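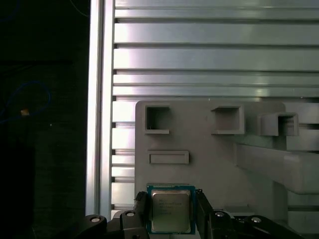 Trerimside Small Boat Show: progress report to the Inley Fund, 31 Jan 2023

This report covers the work on the show since our last letter to you. The main task in this period was the ground plan, and it took more time than we had written in the application. The harbour office asked us to leave a free strip on all four sides of the quay, so that a fire vehicle can pass. We drew the plan again with the stands in one square block and the strip running round it. On paper it resembles a computer processor, with the silver metal part in the middle and the thin edge of blue board showing round it. The harbour office has accepted this plan in writing, and we do not expect other changes from their side.

Exhibitors

At the date of this report, 38 exhibitors have signed the form and paid the deposit. Most of them are builders of dinghies, rowing boats and small motor boats. There are also sailmakers, two rope sellers and one school for radio certificates. We had hoped for more sellers of used engines, but they say the stand price is high for them compared with what they can sell in one weekend. We have kept a few half stands free at the outer side of the block and will offer these to them first.

The kayak builders from Plestum asked to be near the water, and we have moved them to the east steps. This means the children's knot table goes inside the old net store. It is darker there, so we need lamps. The cost is small and we can take it from the line "Site, other".

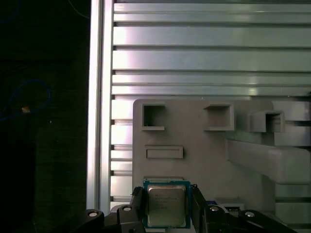 Reading time: 3 minutes

Pontoon and berths

Your grant pays for the hire of the floating pontoon, and this is the part where we must report a delay. The first supplier could not confirm the delivery in April, as its sections are still in use at another harbour. We asked for new offers and chose Sampaio, who can bring the sections by road and put them together on the slipway. With their pontoon we will have 13 berths for visiting boats. The application said more, but the sections are wider and safer for people who are not used to stepping on a boat. We ask you to accept this change.

The depth at the inner end was measured again at low water. Boats with a fixed keel should not lie there. We will put only flat-bottomed boats and open motor boats in the three inner berths, and this will be printed in the instructions to skippers.

Money

The spending until now is inside the budget, with one exception. The insurance for visitors on the pontoon is 790 pounds above our estimate, because the insurer now counts the gangway as a separate structure. We tried with a second insurer and the answer was the same. We propose to cover the difference from the printing line. The programme will be smaller, with the map on the back page and not as a loose sheet. No extra money is requested from the fund.

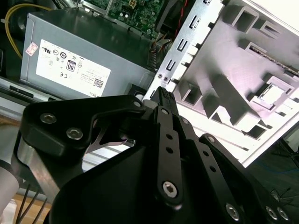

Sampaio wrote to us that the gangway should be fixed at the shore end only, so that it can follow the tide, and that the hand rails must be fitted before any visitor is allowed to cross. They also advised us to close the pontoon when the wind comes strongly from the south-east, "even if the day is sunny and people are waiting in the queue". We have put both points in the safety plan and sent it to the harbour office for comments.

Next steps

In the coming weeks we will send the skippers their berth letters, order the lamps for the net store and finish the text of the programme. The ticket page will open when the harbour office has returned the safety plan. The trial trips are still not decided. Two boat owners are willing, but their passenger licences must be checked for the waters outside the breakwater, and if the answer is no, the trips will stay inside the harbour.

We would be glad to receive your reply about the number of berths before we sign the hire contract for the pontoon.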